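Flitden: asistente de mostrador para preparar y mover bolsas
Equipo de sobremesa para tiendas, obradores y puntos de recogida

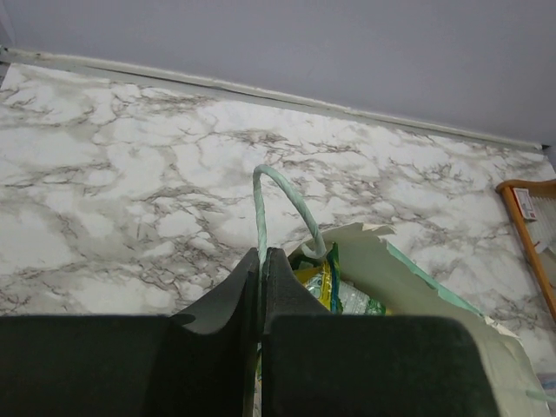
La pinza de dedos negros sujeta el asa de cuerda trenzada de una bolsa de papel sobre la encimera.

Flitden trabaja en el mostrador de siempre, al lado de la persona que atiende. Coge bolsas por el asa, las acerca, las gira hacia el cliente y las deja en la zona de entrega. Parece poca cosa hasta que uno ha pasado una mañana de junio preparando pedidos (¡y las muñecas lo notan!).

Lo que más nos gusta es lo que pasa con el equipo. En la tienda de Curport lo usan 6 personas por turnos, y Ifeoma Ibrahim, la encargada, reorganizó el puesto entero a las pocas semanas: quien antes iba y venía con las bolsas ahora se queda hablando con la gente, revisa los pedidos con calma y aprende a enseñarle al brazo recorridos nuevos. Ella misma grabó el de las bolsas de regalo, guiándolo con la mano y sin tocar una línea de código.

También hubo quejas, y nos vinieron bien. Mererid Prosser, del obrador Pavcombe, pidió que el brazo esperase siempre una confirmación antes de soltar la bolsa. Desde entonces viene así de serie. El ritmo lo marca la persona, con un botón o con el pedal.

Qué incluye
Brazo Flitden con base de apriete para encimera
Pinza de dos dedos y cámara de muñeca
Pedal y botón de pausa
2 sesiones de formación para el equipo, en la propia tienda

Datos prácticos
Referencia: Powell 301
Puesta en marcha: alrededor de 20 minutos con la encimera despejada
Asas compatibles: cuerda, cinta y papel retorcido
Limpieza: paño húmedo, siempre con el brazo apagado

Las bolsas de asa troquelada todavía se le resisten y estamos en ello. Si en vuestro mostrador se usan de ese tipo, escribidnos antes de hacer el pedido y probamos con unas cuantas de las vuestras. Nos encanta recibir bolsas raras.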